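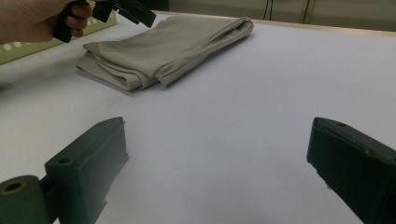
**Murnon lab compares two hand-held grippers on folding work**

The workshop group at Murnon has started a comparison of hand-held grippers, and the first results were shared with partners on Wednesday. The test uses ordinary clothes, which are soft and change their shape every time they are touched.

Two designs are in the test. One has dark green fingers with a flat top face and a small round hole near the tip. The other is black, with angular jaws of plastic. The operator holds the tool in the hand and folds the garment on a white table, and a camera on the green gripper records the work from close to the fingers. Later the recordings will be used to train an arm at Hondham, the partner site.

So far the group has made 1185 recordings with 11 operators. Each operator does the same 16 garments with both designs, in a different order. Nobuhle Van Wyk, who leads the comparison, said that trousers are the most difficult item until now.

"When the cloth lies in a long bundle, you must take only the upper layer," she said. "With the wide fingers we often took two layers. With the black jaws we took one, but then it slipped out at the second fold."

The operators also gave their opinion in a short form. Most of them preferred the green tool for shirts and towels -- it closes more softly, they wrote -- and the black one for edges and corners. Several complained that the hand becomes tired after an hour, and the group has now put a limit of 100 folds in one session.

The next round will be in October. Msimang, a small supplier of gripper parts, will send a set of thinner fingers for it, and the controller from Pradetska will be tried on the Hondham arm at the same time. Van Wyk said the recordings of both rounds will be open for the partners, together with the notes about failed folds.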